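Wrist camera exposure and gear insertion, part 2

Wednesday, September 26, 2018

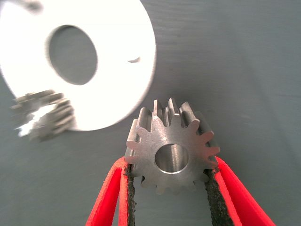

The first post in this series ended with a pose estimator that worked on the bench and failed once the arm was moving. I have since rerun the whole set with Fatemeh Khosravi, who wrote the new labeling script, and the failure is easier to explain than I expected.

The task is unchanged. The arm picks up a spur gear, brings it to a shaft, and has to know the angle of the teeth before it starts down. We estimate that angle from the wrist camera only. A gear with n teeth looks the same every 360/n degrees, so the useful range is small and an error of half a tooth pitch is the worst case.

In January I blamed motion blur. Blur does hurt anything lying on the table, but the held gear moves with the camera and stays fairly sharp. What changed during motion was the exposure. With auto exposure on, a white part coming into view pulled the setting one way and the bare gray mat pulled it back, with a lag. The edges of the upper teeth went from clean to washed out over a few frames, and the edge detector in Hapeta followed the glare instead of the tooth.

So we fixed the exposure on the held part and let everything else clip. White parts saturate badly at this setting. I don't care, as the estimator masks out everything except a region above the fingertips.

We ran 769 grasps. With fixed exposure, 98 percent gave an angle good enough to start insertion. The remaining failures were mostly gears that had tilted in the grip, so that the bore was no longer a reliable center. Fitting the ellipse of the bore's front edge separately from its inside wall removed part of this. The wall is brighter than the face and had been dragging the fit to one side.

The lower teeth are still not used. They sit between the fingers, partly hidden and slightly soft, and including them made the result worse in all 4 variants we tried.

Gebremedhin Hadgu asked whether the grip pads shed enough to matter. I have no numbers on that. Pad wear is next on the list, along with a second lens.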